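Grellell少儿科学角 > 身边的东西

电线头上的小插头

文：Lertchai Sitthichai
2020年2月18日

翻一翻家里放杂物的抽屉，多半能找到几根电线。有的给台灯用，有的给音箱用，还有的早就不记得是哪台机器的了。电线有粗有细，但大多数都长成一个样子：中间一条软软的线，两头各有一个硬硬的接头。

这一篇讲的就是电线和它的接头。

电线里面有什么

电线最里面是金属，最常用的是铜。铜能让电很容易地通过，像这样的材料叫“导体”。银也是导体，导电比铜还好一点，可是银太贵，拿来做家里的电线不划算。

软电线里的铜通常分成许多根细丝，拧在一起。一根粗铜棍很难弯，弯几次还会断。把它换成一束细铜丝，就能绕来绕去了。你可以拿一根粗树枝和一把干草比一比，哪个更容易弯？

铜丝外面包着一层塑料或者橡胶，电很难从里面通过，这种材料叫“绝缘体”。有了这层外皮，电就会老老实实沿着铜丝走，不会跑到桌子上，也不会跑到人的手上。

很多电线里不止一束铜丝。电要从电源出发，经过灯泡或者小马达，再回到电源，才算走完一圈。走完的这一圈叫“电路”。一去一回需要两条路，所以一根看上去很普通的电线，剥开外皮常常能看见两束铜丝，每一束都有自己的小外套，颜色往往不同，方便接线的人分清楚。

接头的几个部分

接头也叫插头。大的插头要插进墙上的插座，小的插头插在机器上，有的比小拇指还细。小插头虽然小，仔细看也能分出几段。

拿在手里的那一段是外壳，一般是硬塑料做的。外壳前面露出来的是金属，金属要碰到插孔里的金属，电才能过去。外壳后面和电线相连的地方，有时候会多出一小段软套。
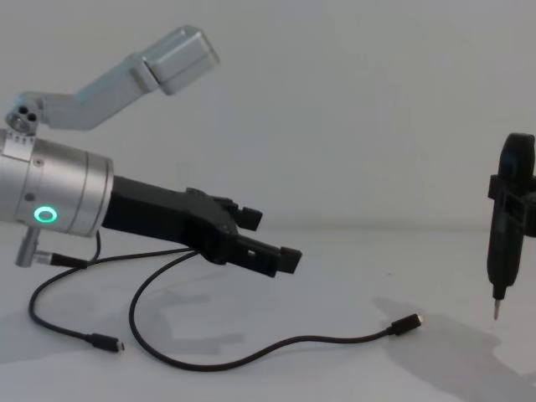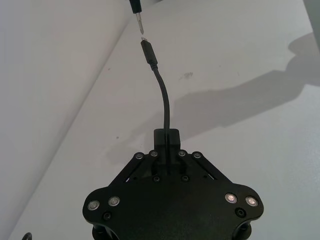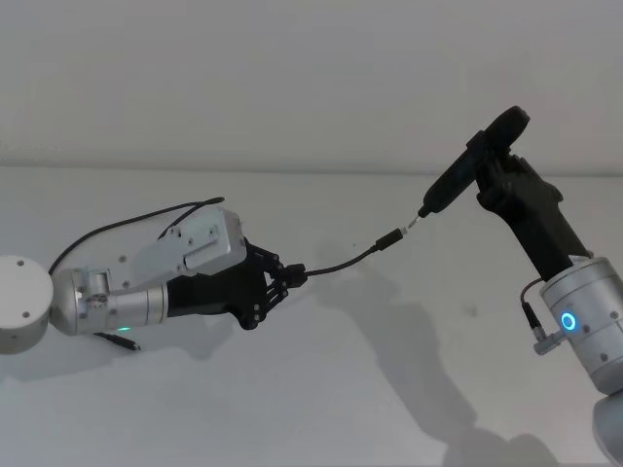

三张图里都有黑色的电线，也都有带着金属的黑色小插头。

认一认：金属头、外壳和软套

先找金属头。第一张图里，有一根电线在浅色的桌面上绕了个大弯，末端的小插头露着银色的金属尖。第二张图的插头细细的，尖上的金属只有一点点，会反光。

第二张图里还有一样东西值得看，就在电线和插头外壳相接的地方，那里有一小段软套。它有个专门的名字，叫“应力消除套”，听起来很难，做的事情倒很简单。电线最容易坏的地方就是和硬外壳交界的那一点，一边硬，一边软，弯的时候力气全集中在那里。加上一段软套，弯就变得缓一些，里面的铜丝不会一下子折得太厉害。

第三张图里，有一个黑色的圆柱形插头指向右上方，靠近尖端的地方有一小圈金属。对着它的是一件黑色工具的银色金属尖。第二张图中也有一件带黑色手柄的工具，金属杆越往前越细，最后是一个尖。

插头为什么有各种形状

Cotness小学的一个班做过一次“电线调查”，大家从家里带来不用的旧电线，一共收到72根。同学们把它们按插头的样子分堆，有扁的，有圆的，有方的，还有一面宽一面窄的。最大的一堆有35根，是圆筒形的小插头。

形状不一样，是为了让人不容易插错。有的机器需要的电压高，有的需要的电压低。要是把电压很高的电送进一个只能用低电压的小机器，机器可能会坏掉。

不过圆筒形的小插头有一点麻烦，它们看起来都差不多，粗细只差一点点，送来的电却可能不同。能插进去不等于可以用。电源上一般印着小字，写着它输出多少伏，机器上也会写着自己需要多少伏。拿不准的时候，请大人看一看这两个数字对不对得上。

插不紧会怎么样

电要走过去，金属和金属必须碰在一起。中间只要留一条很窄的缝，低电压的电就过不去了，因为空气也是绝缘体。所以耳机没插到底，就可能听不到声音，或者只有一边有声音。

还有一种情况是接触不好，碰着一点，又没有碰牢。灯会一闪一闪的，机器也会忽然停下来。有时候原因是插头没插到底，有时候是金属上沾了灰或者生了锈，也有时候是电线里面的铜丝断了几根，从外面看不出来。

人们怎样检查一根电线

修电器的人常用一种叫万用表的工具。它有两支表笔，每支都有绝缘的手柄，前面露出一截金属尖。检查电线的时候，先把电线从电源上拔下来，再用一支表笔碰电线这一头的金属，另一支碰那一头的金属。如果铜丝是连着的，很多万用表就会“嘀”地响一声。没有响，就说明中间可能断了，也可能是表笔没有碰好，要再试一次。

另一种常见的工具是电烙铁，也有手柄和金属头，它用来把焊锡熔化，让金属连在一起。电烙铁的头非常烫，小朋友不要碰，就算看上去已经不用了，也不要碰。

收电线的时候

拔插头要捏住外壳，不要拽电线。拽电线的时候，力气都落在里面的铜丝上。

卷电线要卷成大一点的圈，松松地绕，用一根布带或者纸条扎好。不要紧紧缠在机器上，也不要打死结。放在地上的电线要靠墙，别横在走路的地方。

外皮破了、露出铜丝的电线不能再用，请交给大人处理。手湿的时候别碰插头，也别把金属的东西伸进插座里。

动手做一做

请大人帮忙找一根确定不再使用的旧电线，最好不到40厘米长，两头都没有插在任何东西上。让大人用剪刀剪下一小段，再把外皮剥开。数一数里面有几束铜丝，看看每一束的外套是什么颜色，再试着弯一弯单独的一根细丝。把看到的样子画下来，在旁边写上“导体”和“绝缘体”。

做完以后把剪下来的铜丝收进纸袋里，细丝很尖，容易扎手。剪过的旧电线不能再插电，要送到收旧电器的地方去。

词语表

导体：电容易通过的材料，例如铜。
绝缘体：电很难通过的材料，例如橡胶和大多数塑料。
电路：电从电源出发又回到电源的一圈路。
电压：推动电往前走的力量大小，单位是伏。
应力消除套：插头和电线连接处的一小段软套，用来保护电线。

下一篇：开关里面是什么样子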